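The Window Table, Trakthorpe
Gallery page, last updated December 24, 2020

The long room upstairs at Trakthorpe has had three tables in it over the years, and the present one is the first that was bought for the room. It stands along the window wall and gets most of the daylight in the building. This page covers the table, the shelf and the storage. The stairs, the landing and the downstairs store each have a page of their own.

The top
A light wooden top made up of strips, from the Kjærgaard range, 33 mm thick. The colour runs from pale tan to honey and no two strips match. We looked at a plain white top as well, but it showed every pencil mark in the shop and we were not going to spend every evening wiping it.

The height
The finished height is 894 mm, measured at the end nearest the door. The floor drops slightly towards the far corner, so two of the feet there are wound out further than the others. Anyone moving the table will need to level it again afterwards. The spanner hangs on the hook inside the cupboard door.

The windows
The table goes right up to the window wall. We tried it turned the other way for a month in April, with one short end to the glass, and people kept catching their hips on the corners. It went back and has stayed there. On a bright day the light comes straight across the top and you get a strong shine off the middle of it – fine for most jobs, less so for reading small print. Matt paper helps, and so does sitting at the door end.

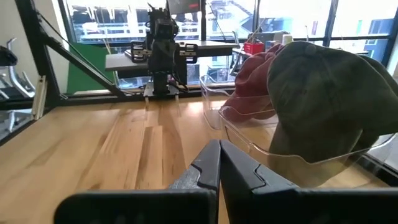
The finish was our own work. The top came bare and had two coats of Lasero oil on each side before it was fixed down, with a night between coats. The underside matters as much as the face, as a top that is oiled on one side only will cup. It has had one more coat since then, on the face only. Hot mugs still leave a ring, and there are cork mats in the drawer for that.

The shelf
Grey, flat, and set in front of the windows. It was put in to keep things off the sills, where they used to get knocked about whenever a window was opened. We wanted a plain colour that would not compete with the wood. It is meant for light items only. Please don't lean on it to reach the catches – use the step.

The bins
Clear plastic, kept at the right-hand side of the table. The old cardboard boxes had labels on the front which were wrong within a week, and with clear sides the labels hardly matter. The full set is 13 bins of the Unus type, and most of them live in the cupboard until they are wanted. The lids are on the top shelf in there, stacked by size. Wash the bins in lukewarm water and dry them with a soft cloth, as the rough side of a sponge clouds the plastic.

Fixings
The top is held from below with slotted brackets so that the wood can move a little through the year. In winter, with the heating on, it shrinks enough to feel at the edges. Do not tighten the brackets hard. The screws go 18 mm into the wood and no longer ones should be used.

Still to do
A blind for the middle window, in something that cuts the glare without darkening the room. A second cable tray under the back edge. One of the seams near the door end has a small dent beside it, which will be sanded out before the next coat of oil goes on.

Back to all rooms
Next gallery: The Landing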